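March 2020

I've been meaning to write down where I've landed on the chores question, after a winter of reading too much about it and two visits to see things move. The question is simple: can a machine do the small jobs in a house or a shop yet? My answer is some of them, slowly, if you set the room up first.

The floor is the easy part. My vacuum has run most nights for three years and I rarely think about it. It gets stuck under the radiator in the hall and it eats shoelaces. Apart from that it does the job I bought it for. Floors are flat and the vacuum doesn't have to pick anything up in one piece.

Picking things up is where it gets hard. In Grarusham I watched an arm at a packing shop called Tovedora put jars into cartons. It did 12 jars to a carton and kept going at the same speed for as long as I stood there. Then someone swapped in a bag of loose lids and the arm was switched off for the rest of that order. A person did the lids by hand while talking to me.

The people at Tovedora were fair about it. They said the arm pays for itself on jars and they don't expect it to do lids this year. They have 32 products on the shelf and the arm handles three. The other 29 still go through hands.

Houses are worse than shops because everything is a bag of lids. Think about refilling a tea box. The bags are thin and slide over each other, the foil ones are slick, and if there are capsules in there they roll. You have to get each kind into its own slot without crushing the ones already there. A kid can do it. I haven't seen a machine do it on its own, in person or in any video I trust.

What I have seen is people doing it with grippers in their hands, and I think this is the more interesting work right now. You hold one in each hand and do the chore through the jaws. The Miranda project in Sarudbridge works this way.
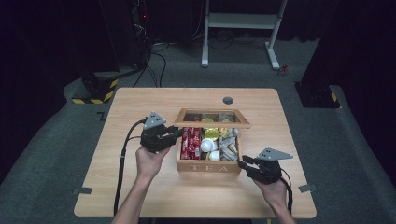

*A gripper in each hand and a tea box with three compartments.*

You learn a lot about your own fingers from this kind of thing. Two jaws can pinch and that's most of it. They can't feel that a packet is about to slip, and they can't nudge the next one aside with a knuckle. I tried something similar at home with two pairs of kitchen tongs and a box of tea bags. It took me a long time and I tore one.

So for now I'd say floors yes, jars yes, laundry no, tea box no. I'll go back to Grarusham when they try the arm on lids – they said I could – and I'll post what I see.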